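January 30, 2020. Bench notes, plates chore

Same job all day: get the plates off the table and into the white tray, two arms on the rail. The question for the April write-up is whether I would let this setup clear a kitchen table. Today I would say for some plates, at my pace and not yours.

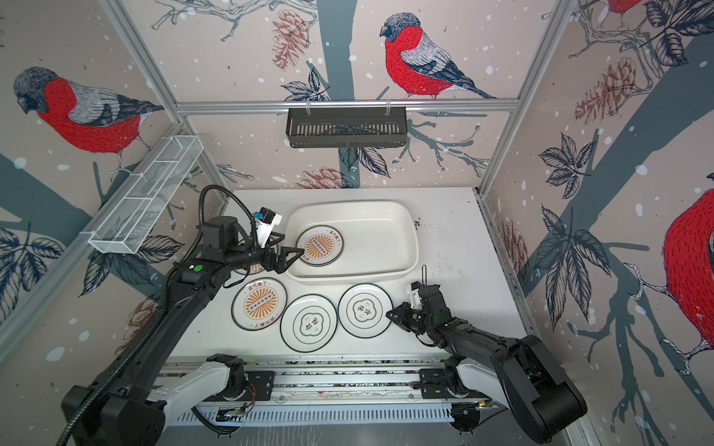
Marama Dunstan thinks the pace is beside the point. She would leave a slow machine going all night if she could trust it with her dishes, and what she wants from us is a breakage number.

Fair enough. I have no breakage number I trust, so that goes on the list. What I do have is a feel for which parts are hard. A flat plate gives the fingers only a thin rim to get under. On edge it's easier to pinch, but then the angle of approach matters more.

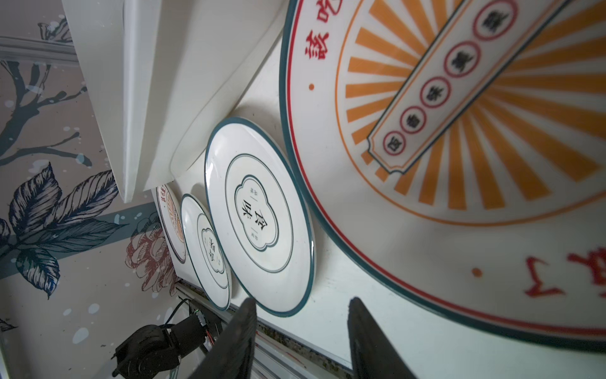
Size changes things too. The Folum planner wants one grip width for everything, and I keep overriding it by hand. If a person has to do that, the chore isn't automated. Put in a width per plate and rerun – 80 tries each before anyone touches the settings again.
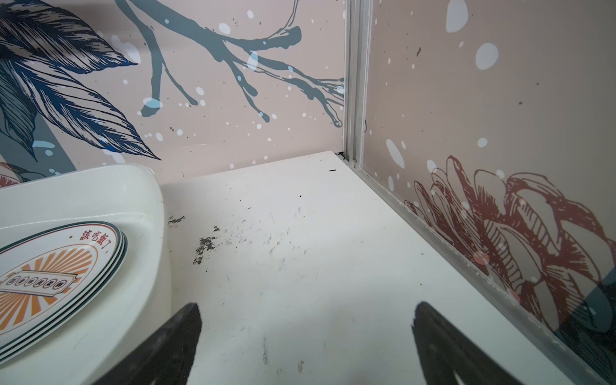
Stacking needs its own test. Letting go is where I'd expect chips, and we log nothing at release. Add finger position to the log.

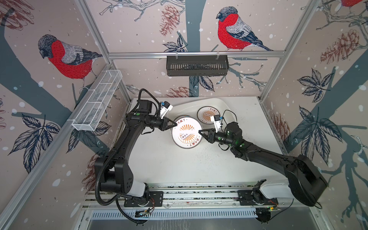

Kirsty Treloar asked why we bother with two arms when a shop floor would pay for one. I'd like to see one arm turn a plate over first. Will set up that comparison next.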